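Bovik Gear Assembly Set — Bench Review
Reviewed by Inna Harasym
Review no. 1082

The Bovik set is a small mechanical assembly kit: one round steel plate with a central hole, short posts, and a group of straight-toothed spur gears that go onto the posts. There is no housing and no motor. It is sold for training and for fit testing, and it was compared here with the Aseo kit I have kept on the bench for two years. Price as delivered was in line with the Aseo.

Gears

The gears are machined spur gears with a plain round bore. There is no keyway, hub or set screw. Tooth flanks are straight along the axis, and fine machining marks are left on the side faces. I would call the finish honest shop work. Anyone expecting ground and polished teeth should look at the Fankhauser catalog and expect to pay for it.

The bore is smooth and takes the light evenly down its wall. On my set the fit over the post was close, with a slight drag on two of the gears when new. A drop of light oil cleared it. I did not ream anything and do not recommend doing so. 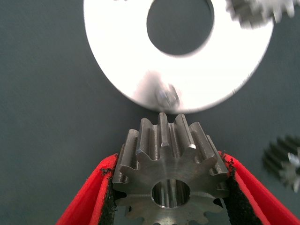

Plate and posts

The plate is flat and heavy enough to stay put during ordinary handling. The center hole is useful for lifting it, and also for fixing it down if you own a suitable clamp — none is supplied. The posts stand square to the plate by my gauge. They are short, so a gear that is started at an angle will bind at once and has to be lifted and started again. For a training kit I count that in its favor. The Aseo posts are longer and more forgiving, and people learn less from them.

The plate's bright face is the weak point of the design. Under a strong bench lamp it glares, and the post tops become hard to pick out. Moving the lamp to one side helps. A brushed or darkened plate would help more, and Vemia offers one on a similar kit.

Work surface

I ran the set on a dark gray cloth. Small silver parts show up well against it, and a dropped gear does not roll far. The cloth should be pulled reasonably flat before the plate goes down, as a thick crease underneath will tip it. 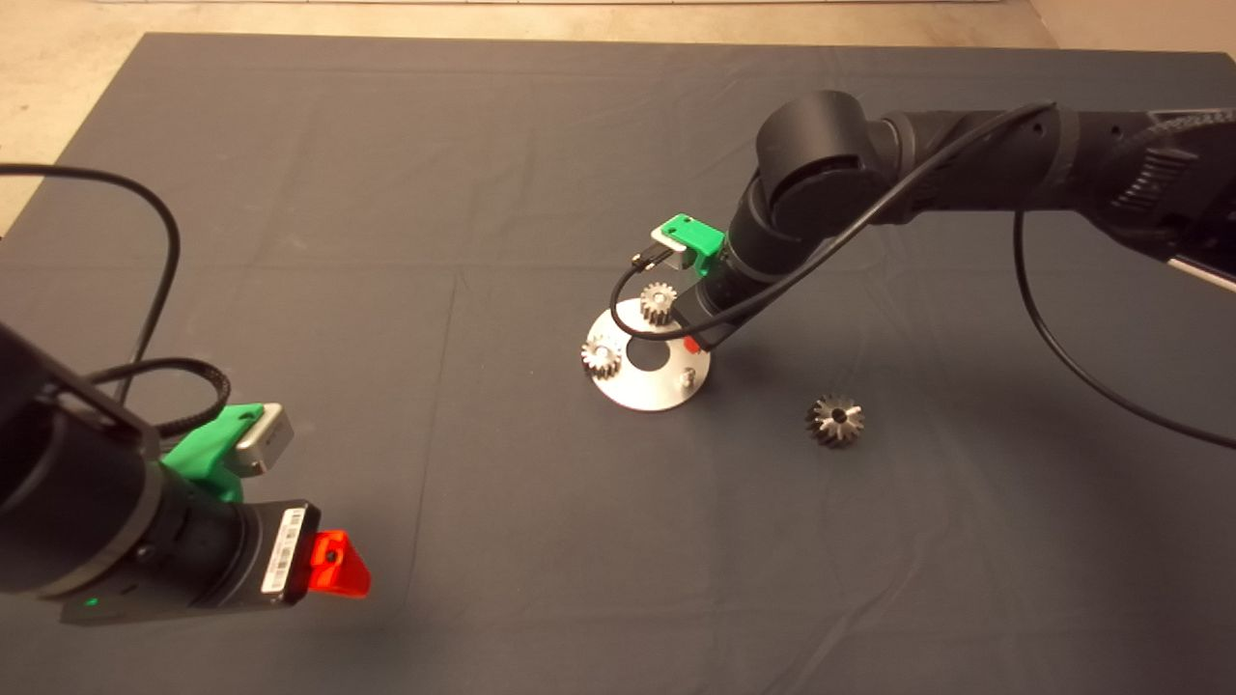 Silver plate on the dark cloth, two spur gears standing on it and one short post at the right.

Wear

After 2522 placements in February I found light polishing on the posts and no burrs on the teeth. One gear had picked up a small nick, from a fall to a concrete floor. It still seats.

Documentation

One folded sheet, part number 1926. The drawing is clear. Tolerances are not given anywhere, and a kit intended for fit testing should state them.

Rating: 8 out of 10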